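Notebook, path following, outdoor rover
June 8, 2025
Skenach woods loop, Brestby end

Still on the logging and release rules. I said in February that I'd write the rules down as we went and not save it all up for one grand document, and I'm so glad, because today I rewrote half of them and it took ten minutes! Old wording is crossed out in the paper copy. What follows is the version I'd like everyone to work from until somebody finds a hole in it.

Rule on keeping bad frames. We keep them. Mottram (the path segmenter) was trained the first time on a set we had cleaned by hand, all crisp, all nicely exposed, and it did beautifully on more of the same. Then it met a rover on rough ground and started steering for the bushes. So: no deleting for blur, glare or tilt at the download stage. Tag and move on. The deleting, if there is any, happens per experiment, in a filter file that gets checked in with the results, so the next person can see what was left out.
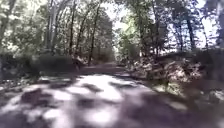
Labeling comes next, and I want to get the wording right before the next batch goes out. The old instruction was "trace the path edge as accurately as possible," and two people can both follow that perfectly and hand back different masks. New instruction: trace a line only where you would bet on it, and mark the rest as a soft edge, with a width. The right side of the path here is a good case, where flat ground turns gradually into a littered bank and there's no line to trace. Soft edge, generous width. The left side has the dark undergrowth against it, so the soft band can be narrower, though I'd still make it a band. Bright patches of sun on the ground are path. Dark blotches are path too. Please don't cut holes for shadows! I found masks in the old set with every shadow punched out, lovely careful work, and all of it has to be redone.

Also for labelers: "unknown" is a real class and I want to see it used. If you're looking at a small dark lump beside the path and can't decide between a stump and a bush, the label is unknown. Guessing stump puts a stump in the training data forever. The planner treats unknown as something to slow down for, so an honest unknown costs us a bit of speed and nothing else.

Speed rules, and this is the part I'm most excited about. Up to now the speed cap was a fixed number in a config file that anybody could raise and that everybody did raise. Proposal: tie the cap to segmenter confidence over the strip directly ahead, and let the config only lower it.

Draft:

Confidence good over the whole strip: normal cap.
Confidence patchy: half cap, keep heading, log the event.
Confidence bad for 10 consecutive frames: stop, wait for the operator.
Operator restart needs a deliberate action on the handset. No auto-resume, even if the picture clears up. 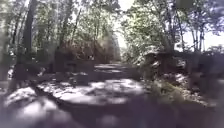 The no auto-resume line is going to get pushback, so I'm writing my reasoning down while it's fresh. If the rover can restart itself, the person walking with it can never be sure that a stopped rover is going to stay stopped. They'll crouch next to it, they'll reach for the battery latch. I would happily trade a few minutes of walking back and forth for knowing that stopped means stopped. And it makes the logs so much nicer to read! Every stop has an ending with a human in it.

Exposure: leave auto exposure on for driving, but log the exposure time and gain with every frame. We weren't doing this and I can't believe how much I want those values now. With heavy tree cover and bright gaps of sky in the same view, I'd like to be able to separate "long exposure, so smeared" from "the rover hit a root, so smeared." They look the same to me by eye, and they need different fixes. One is a camera setting, the other is the mount.

Mount check goes on the pre-run card as of now. Wiggle it by hand, check both screws, wipe the lens, take a still while parked, look at it at full size on the laptop. The parked still gets saved in the run folder under its own name. If the parked still is soft, don't run. If the parked still is sharp and the moving frames are soft, that's a run worth having, keep going.

Naming, again. Run folder is place, then run number, then segmenter version. 1038 is the next free number. Do not reuse a number for an aborted run. Aborted runs are runs and they get a folder, even if it holds nothing but the card and a line saying why.
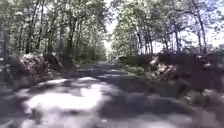 Splits. Frames from one outing all go in the same split, always. Test on one outing and train on another. We had neighbors from a single walk sitting on both sides of the line in the old Vomovau comparison, and the score looked fantastic for the very good reason that the model had more or less seen the answers. I've pulled that table from the wiki until it's redone. Same trees in both sets is allowed, but it has to be stated in the results header.

Report format: every result gets 4 things next to it. The split file, the filter file, the segmenter version, and the worst frames. I mean the worst ones by score, picked by the script, never by us. I love this one. Looking at the failures first has taught me more about Mottram than all the averages put together.

Still open:

Do we report soft-edge pixels separately or leave them out of the score? I lean toward separately.

Surface class. Dirt, gravel and paving are one class at the moment. Labelers keep asking, and on blurred frames I doubt anyone could be consistent. Leave as one class for now, put the surface on the run card, where the operator can just look down and write it.

Half cap might still be too fast on the downhill part near Brestby. Needs a measured stopping distance on loose leaves before it goes in as a rule.

Handset restart: 2 second hold, or hold plus a second button? Try both with gloves on.

Card template updated on the shared drive, old one moved to the archive folder. Bring pencils, the pens smudge on the coated cards.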